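Progress report to the Brokico Fund
Project: Stokent Source Check (leaks and political talk on TV)
Submitted 13 Aug 2024
From: Orvokki Hämäläinen, project lead

Sending this ahead of our call so you have it in writing. Short version: on track for the reading, behind on the public guide, money fine. Details below, apologies for the rough edges, I wrote most of this between two hearings.

What you funded

A small desk that follows what politicians and talk show guests say about leaked documents, and checks it against the documents. Not whether leaking is good or bad. Only: did the paper say what the guest said it said. Grant covers me, one part-time researcher, transcripts and the legal read.

Where we are

Transcripts. All 16 programs on the list are now being logged. Took longer than planned, two networks changed how they post transcripts in the spring and our old method stopped working. Fixed. We now log by hand for those two, slower but cleaner.

Claims checked. 13 finished files. Each has the quote, the air date, the document it leans on, and a plain verdict. Five more are drafted and waiting for a second reader. The hard ones are where a guest mixes two leaks together and the host lets it go by. We had three rounds on one of those before we agreed on wording.
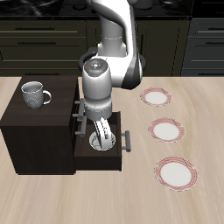

Corrections. We wrote to producers on six of the finished files. Got real answers on some, a form letter on others, silence from the rest. One show read out a clarification on air, last minute before the break, but it was read out. Another changed the caption on its web clip and left the video alone. I'd count that as half a result.

Campaign offices. Worse. They mostly don't reply unless the file helps them. Both parties, same pattern. We've stopped chasing after the second email, it eats whole afternoons. Recieved one angry call from a press aide, who then asked for a copy of the file. Sent it.

The Sultimier papers

You asked for a separate note on this. The Sultimier papers came up in talk shows far more than we budgeted for. Most of what gets said comes from a single memo, and most people quoting it have seen the summary page only. The full memo is longer and duller and says less. Our file on it is the most read thing we have put out, and also the one that got us the most mail, a good part of it rude.

Legal read is done. Two changes asked for, both made: we took out a name that was never on air, and softened a line about who passed the memo on, as we can't show it. The rest stands.

Staff

Researcher is staying through the end of the grant, hours unchanged. I'd like to move some hours from logging to writing once the election season picks up. No change to the total. Need your OK by email, doesn't have to be formal.

Work with Ilie

Ilie (the archive group, you met them at the start) gives us access to their broadcast archive for older clips. Going well. Search is clunky and the older shows have no usable text, so we watch them. They want credit on every file that uses a clip, we said yes. Written agreement is still with their side.

What slipped

- The public guide, "How to read a leak". Meant to be out by now. Draft exists, it's too long and reads like a law class. Cutting it.
- School visits. None held. Dropped for this period, would rather do it properly later than badly now.
- Website search. Still broken on phones. Small fix, keeps falling off the list.
- Second reader pool. We wanted readers from both sides of politics for every file. Have enough on one side, short on the other, and that slows down everything in the draft pile.
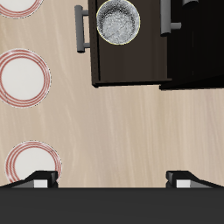 Money

Spending is a little under plan, nearly all of it from the school visits that didn't happen. Transcripts cost more than budgeted, legal less, they come close to canceling out. Full sheet was sent seperately with the receipts. One invoice missing, from the transcript service, asked for it twice.

Would like to carry the unspent travel money over to pay second readers. They work for free now and it shows in how long things take.

Risks

Complaints. One letter from a guest's lawyer, polite, asking how we chose the clip. Answered with our method page. Nothing back so far.

Being called partisan. Happens after each file, from whichever side it was about. We publish the full quote and the full document page next to it so people can look for themselves. Doesn't stop the mail but it helps with reporters.

Volume. If another big leak lands before November we can't cover 16 programs and keep the second read. Would cut the program list first.

Next period

- Clear the five drafts.
- Guide out in September, shorter.
- Signed agreement with Ilie.
- Phone search fixed.
- Follow up with the producers who never answered, one last email each.

What we need from you

OK on the hours. OK on moving the travel money. And a yes or no on whether your logo goes on the guide, the designer keeps asking.

O.H.

Contact the project desk | © 2024 Stokent Source Check | Back to top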